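Dovness Open House, or how I spent a wet Wednesday looking at tableware

I'd been meaning to go to the Dovness open house for ages, and this year Zsófia Orbán finally talked me into it by promising to drive. It's 89 miles from ours, the heater in her car only works on the passenger side (lucky me!), and we got there just as they were putting the coffee out.

If you've never been, Dovness is a big old brick place on the edge of town where a handful of home and kitchen firms share the floors. Once a year they open the doors, let you poke about in all the rooms and then sell you things very cheaply on the way out. Tickets were sold on the door and you got a paper map, which I lost before we reached the stairs.

Ground floor: Barta

Barta do enamel — pie dishes, jugs, those mugs that chip if you so much as look at them. I love the stuff. They had the dipping line going and a very patient man explaining why the rims get done separately, and I'd happily have stood there all morning. Zsófia bought a colander. I bought two jugs and then had to carry them round for the rest of the day, so do the shop last if you go.

First floor: Genura and the party things

Genura's rooms were the ones I'd come for, as I've got my sister's garden do to sort out in June and I wanted to see plastic glasses that don't look too much like plastic glasses. We were shown round by Lilla Kiss, who was great fun and clearly has opinions about stemware. She told us they keep 1,940 different items on the books, from napkin rings up, and that the coloured wine glasses sell all year, even in the depths of January.

And the colours are lovely! I'd expected something a bit nursery, but the magenta-pink one is properly rich and there are two blues, one bright and one lighter. Zsófia was all for the red. I kept going back to the lime green, which I think would look smashing on a long table outside with a jug of something fizzy.

The other thing I fell for was the holder, a gold wire affair with curls and hooks and a little ornament in the middle, and a round black marble-patterned base with a gold rim. The glasses go in it upside down. It's completely over the top and I want one. I did like the floral mat they'd put underneath as well, all grey-green vines with little brown flowers, very much my gran's kitchen.

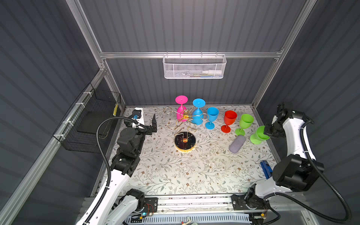 Second floor: Brasto, and lunch

Brasto make trays and cake tins, and I'll be honest, by this point we were hungry and didn't give them a fair go. The tin-printing room was closed for the day too, which was a pity. What they did have was the café, where 6 pounds got you soup, a roll and a slice of very decent lemon cake. Get there before noon — the queue was down the stairs by the time we'd finished.

The shop

Right by the exit, of course. Seconds from all three firms, mostly at 50 per cent off, and a scrum round the Barta shelves. I came away with eight lime glasses and no holder, as they'd run out of the gold ones. Lilla took my number and says she'll ring when there are more.

Parking is free but it's a field, so wear boots. The lift wasn't running when we were there, so ring ahead if you need it. Zsófia wants to go again next year and do the top floor, which we missed altogether.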